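4.2 Why the last piece stays on the plate

Shared fruit is the ordinary case for the behavior we study. It is put out, it is free, and past a certain point people stop taking it. We began with the assumption that they stop when they are full. This assumption did not survive the first afternoon. 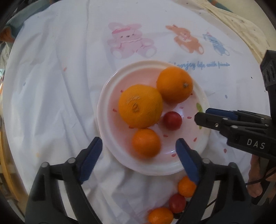
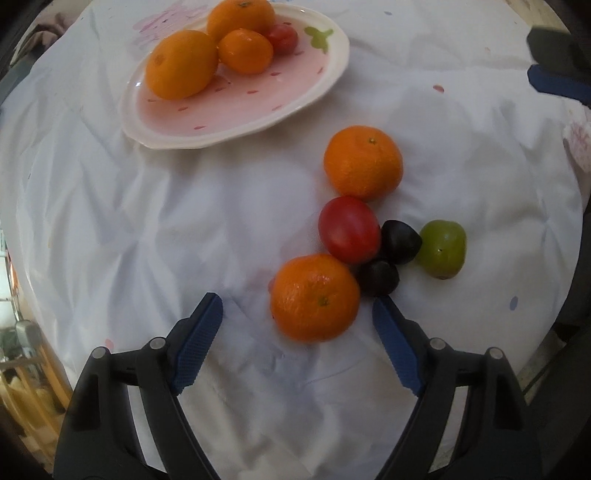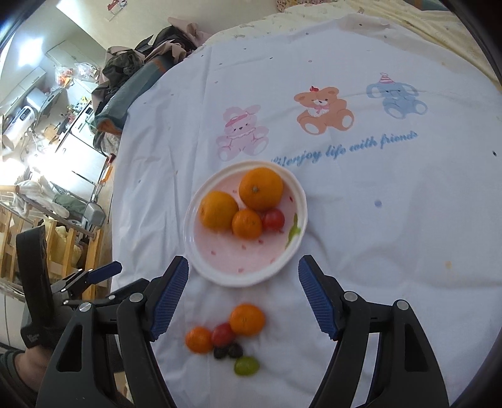 Figure 5. Fruit on a decorated plate with a pink interior, on a white tablecloth.

Tymofii Ostapchuk

The observations in this section come from 11 shared kitchens in the town of Idar, most of them attached to offices and one to a choir. In each kitchen we put out fruit in the morning and recorded what was left at closing time. Over the whole of June this gave us 224 plate-days, a unit we regret naming but have been unable to replace.

The main result is easy to state. On most plate-days the fruit went down at a steady pace until one or two pieces remained, and then nothing happened for hours. People walked in, looked at the last orange, and made tea. Several picked it up and put it back. In the exit interviews nearly everyone said that they had been leaving it for someone else, and a fair number could describe this other person in some detail (tired, polite, probably from accounting). We were never able to locate such a person.

Earlier work by Duan (Section 2) proposed that the last piece is avoided for its quality, the better fruit having been taken first. To test this we had a research assistant replace the last piece, while the kitchen was empty, with a visibly superior one. The waiting time got longer. One participant told us the new orange looked "like it was being saved," and two others wrote notes asking whose it was.

Cutting the fruit changed everything. A whole orange could sit from lunch until the lights went off, while the same orange in quarters was gone in around 5 minutes. What remained then was a single quarter, which was later cut in half by an unknown party, and then in half again. At the Cinis Street kitchen this went on until the remainder could no longer be weighed on our scale. We recorded it as zero, over the objections of Tianyou Duan, who felt that it should be recorded as fruit.

The choir was the exception. Its members finished every plate, usually before rehearsal, and seemed puzzled by our questions. We considered leaving the choir out as an outlier and decided against it, partly on principle and partly because they had already asked when the next delivery was coming. Removing them does not change the direction of the effect, though it does a good deal for the fruit budget.

Two limits should be kept in mind. We did not vary the size of the plate, and we did not use grapes, which raise the problem of what counts as a piece. Section 4.3 takes up cake.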